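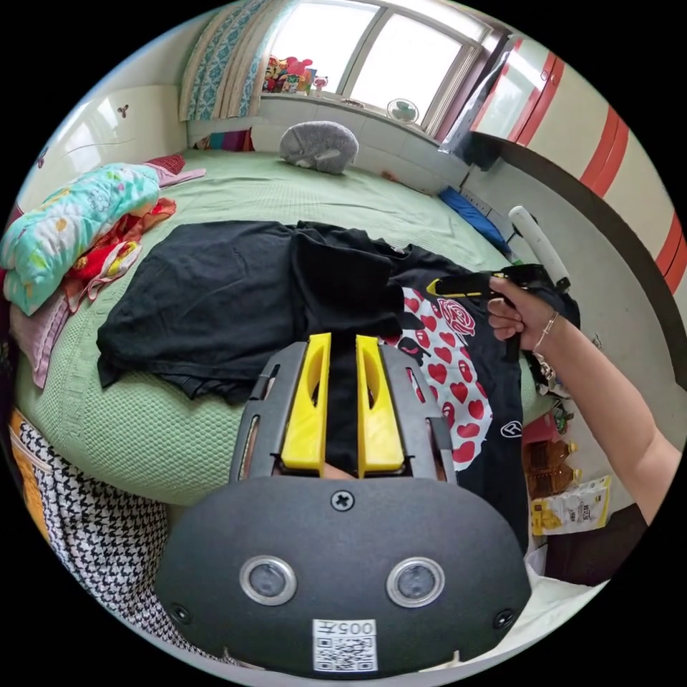

The Stovbridge Shared Workshop has completed the first stage of its hand-held gripper project, which was opened to all members in the spring. The project is led by Vilém Šindelář and Moataz Zaki, and its purpose is to allow members to build a pair of grippers on the workshop benches and then use them in their own homes to record ordinary household tasks. Folding clothes was chosen as the first task. It is carried out with one gripper in each hand, and a plain black T-shirt on a bed is a harder test than it may sound. Dark cloth shows few edges to the lenses, and the bright yellow fingers must press down and close on a single fold. The recordings will later be used to train the two-arm robot that is under construction in the rear bay of the workshop.

Members have submitted 3892 recordings to date. Each one covers a single garment, from the first grip to the point at which it is put down. Unsuccessful attempts are kept and marked as such, and members are asked not to delete them.

Changes to the Gripper Design

The first version of the gripper used solid fingers. These were found to be too stiff for thin cloth and have been replaced by fingers with a long opening through the face. The slotted frame behind them has been retained from the earlier design. The two lenses remain side by side on the housing, with the screw heads left exposed so that the cover can be removed with an ordinary Phillips screwdriver.

A label with a QR code is placed below the lenses. Members should check that the number on the label matches the entry in the workshop log before a set leaves the building. Two sets were exchanged by mistake in the early weeks, and the recordings affected had to be sorted by hand.

The wiring guide has also been revised. It now runs to 52 pages and includes a section on the indicator light, prepared by Mr. Zaki. Printed copies are kept at the Ashour bench; earlier copies should be returned or discarded. 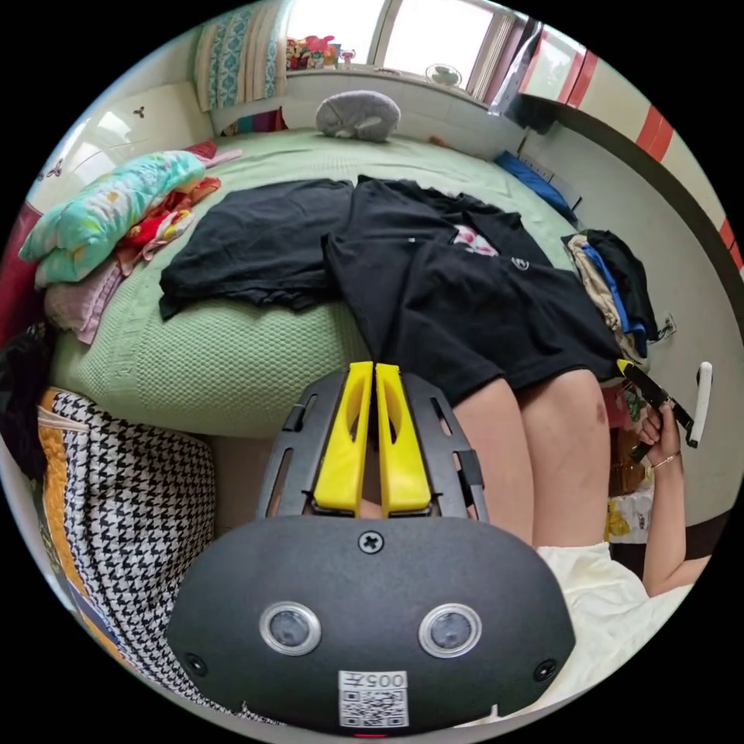 Recording at Home

Members may record in any room with steady light. Where a bed is used as the work surface, shirts should be laid out before the recording begins, and both grippers should be within easy reach. Other bedding and clothes may remain in place – the robot will be expected to work in lived-in rooms, and the recordings should reflect this. Sessions should be limited to 44 minutes to avoid strain on the wrist.

Parts and Next Steps

Asteo has agreed to supply a further 1000 fasteners at cost, and these will be available from the parts counter in August 2024. Members who are still waiting for lens covers should leave their names with Mr. Šindelář.

The second stage will begin in October and will cover towels and bed linen. It will be run jointly with the Mirkedard workshop, whose members will build to the same drawings. Applications to take part may be made at the front desk during normal opening hours.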